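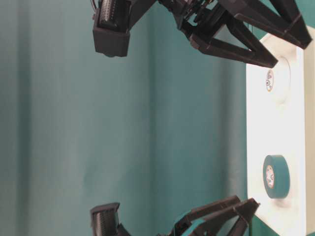 3.2 Collecting Demonstrations

Remote control by a pair of leader arms is the part of the Drustine setup we enjoyed building most, and it is also the part that decided how good our data would be. The operator sits behind the follower arms and moves two small leader arms of the same shape, one in each hand. Every joint angle is copied to the matching follower joint, so there is no mapping to learn and no menu to click through. People who had never touched a robot were moving objects with it inside of a few minutes, which was a thrill to watch. What takes longer is learning to use both hands at once. With a gripper coming in from each side of a white tray and rolls of tape resting on it, the operator has to keep track of two sets of fingertips and the space between them, and beginners nearly always freeze one hand while they think about the other. We first tried to train this habit out of people. In August we stopped, and let each operator settle into a rhythm of their own for one practice session before any recording was kept.

Tape rolls turned out to be a wonderful teaching object. A roll can be pinched across its outside, lifted by its wall with one finger in the hollow, or pushed along with the side of a finger, and each of these choices leads to a different motion afterward. The rolls also slide when they are bumped. Blocks, which we used in our earlier Lirnutska study, give the operator far fewer ways to get into trouble, and so the learned policy saw very few recoveries. With tape we get recoveries in plenty, and we kept them. A demonstration in which the roll slips and is picked up again on the second try tells the policy something it can't learn from a perfect one.

We compared two ways of showing the task. In the first, called hand guiding, a person stands next to the follower arms, takes hold of the links and moves the robot directly while the motors are set to go slack. In the second, called remote guiding, the person uses the leader arms as described above and stays clear of the workspace. Hand guiding gives a lovely sense of contact: you feel the fingertip meet the tray. Its drawback is that the person's hands and sleeves show up in the camera views, and the policy is then trained on images it will never see when it runs alone. We got around this by playing each hand-guided path back on the robot and recording the images during playback. That works well for slow motions and poorly for anything that depends on how the roll moved the first time. 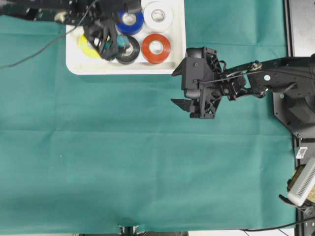 Remote guiding has the opposite character. The images are clean from the start, since no person needs to be in view, but our leader arms send no force back to the hand. Operators made up for this with their eyes. Several of them told us that they watched the shadow of the finger close in on the surface and judged height that way, and when we dimmed the overhead lamp as a test, their finger placement got worse. This was one of our favorite small findings – it cost nothing to check, and it changed how we light the table. All demonstrations reported in this paper were recorded with the lamp at full brightness and in the same position.

The full set contains 1,067 demonstrations from 12 operators. Each operator worked with both guiding methods, and half of them began with hand guiding. A demonstration starts when the operator presses a foot pedal and ends when the pedal is pressed again. We save joint positions for leader and follower, gripper opening, and the views from the wrist cameras and the head camera. An operator could throw out a demonstration right after finishing it, without giving a reason, but could not go back and throw out an older one. We chose this rule after a pilot run in which one very careful person spent longer reviewing recordings than making them.

Figure 4 (operator time by guiding method) shows how the time per demonstration fell with practice. Both curves drop fast at first. The hand-guiding curve then goes flat, while the remote-guiding curve keeps creeping down to the end of the sessions. We think the flat part reflects the body of the operator more than the skill: a person standing beside two arms has to reach, lean and step, and there is only so much to be gained there. Seated operators had no such limit, and the best of them reached a fluency that made us put down our notes and just watch. One operator, Kwan-ho Man, began passing a roll from the left gripper to the right in midair, a motion we had not asked for. We left these passes in the training set, and the policy picked them up.

A few practical matters are worth writing down for anyone who wants to repeat this. Cables need slack at every joint, and the slack must be fixed so that it can't drift into the wrist camera's view. Cloth makes a good plain background, but it has to be clamped, or a low finger will drag it. The gripper fingers should be checked for play at the start of each session. Loose fingers don't bother the operator much, because people adapt without noticing, but the policy reads the commanded opening and has no idea that the real one has changed. We lost a whole batch of early recordings this way before the check became routine, and those recordings are not part of the set.

The policy itself follows the Kaushik architecture with no changes to the network. We trained one model on hand-guided data, one on remote-guided data and one on the two combined, each for 3,000 passes over its training set. The combined model uses a one-bit tag that tells it which method a demonstration came from, and at run time the tag is set to remote. We expected the tag to matter very little. It mattered a great deal, and the Merkdale trials in the next section were redesigned to find out why.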